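*Questions we get about robots and chores, last gone over 8 January 2023*

We run the Triltside lending library of tools and kitchen equipment, and ever since the Priltard talk last April our inbox has been full of people asking whether they should hold off on a new dishwasher because a machine with arms is coming to do it all. We answered the same questions so many times that it made sense to put them in one place. We're enthusiasts here, so forgive us if we ramble a bit!

## Can a robot clear my table yet?

Some of it, some of the time. An arm bolted to a bench can pick up a good many of the things you'd leave out after lunch, provided they're within reach and somebody has spent time showing it how. Clearing a whole table in a house it has never been in is a much bigger request, and we wouldn't plan your evenings on it.

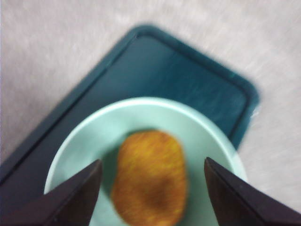 Food is harder than dishes, and people are often surprised by that. A mug is the same mug every day, but supper never comes out quite the same shape twice (ours certainly doesn't). Take something with a crumbly, fried-looking crust sitting in a shallow green bowl: two stiff fingers have to come down on either side of it, miss the rim, and squeeze enough to lift without leaving half the crust behind. You and I do that without putting down the phone.

## What about putting groceries away?

This one is closer than you might think, at least the part that happens on the counter. Moving fruit from one container to another is about as common an exercise as you'll find, and the better arms are pretty dependable at it. 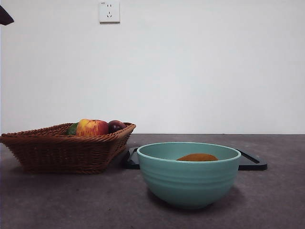
The trouble starts with everything around that step. Bags slump, egg cartons pop open, and the cupboard is behind a door that sticks. One member wrote to ask if an arm could do the whole weekly shop, and the kindest answer we could give was that she'd still be unpacking the bags herself and handing things over, which is a bit like having a very patient toddler.

## Is the shop floor any further along?

Yes, by a long way, and it has been for years. A workshop can decide that every part arrives in the same spot, facing the same way, and then a machine can repeat its one move all day. Visser, the packing firm over in Lisutside, let a few of us walk through, and their line handles 2847 boxes in a shift with two people watching over it. The same line stops when a box turns up with a dented corner, and then one of those two people walks over and fixes it by hand.
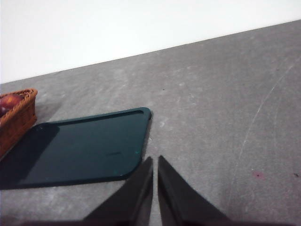
Homes don't give you that kind of order. Tables get scratched, things drift toward the edge, trays end up at odd angles, and you'd be rightly annoyed if a machine asked you to tape marks on the counter so it could find the butter.

## Do they break things?

Less than you'd fear with hard objects, more than you'd like with soft ones. Many grippers have only a rough idea of how firmly they're holding on. Ripe peaches and wine glasses are still best left to you. For sturdier things the grip is generally fine, and the more common mistake is simply missing and closing on air.
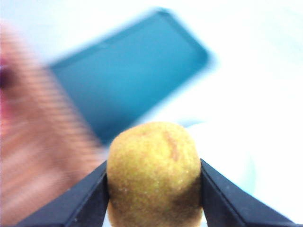

Speed is the other half of that question. Most arms meant to work near people are kept slow on purpose, so a job you'd finish while the kettle boils can take them a good deal longer. If you're after time saved, you may be let down. If lifting and reaching hurt, slow help might still be very welcome, and several of our older members have told us so in no uncertain terms.

## So should I wait to buy a dishwasher?

Please don't! Buy the dishwasher. It's a chore robot too, when you think about it, and it has been quietly getting on with things for decades.

## Can I borrow an arm from you?

Not at present. We have 130 items on the shelves and the closest we come is a stand mixer, which you can have for 28 days at a time. If you'd like to hear about future talks, leave your email at the desk and we'll add you to the list.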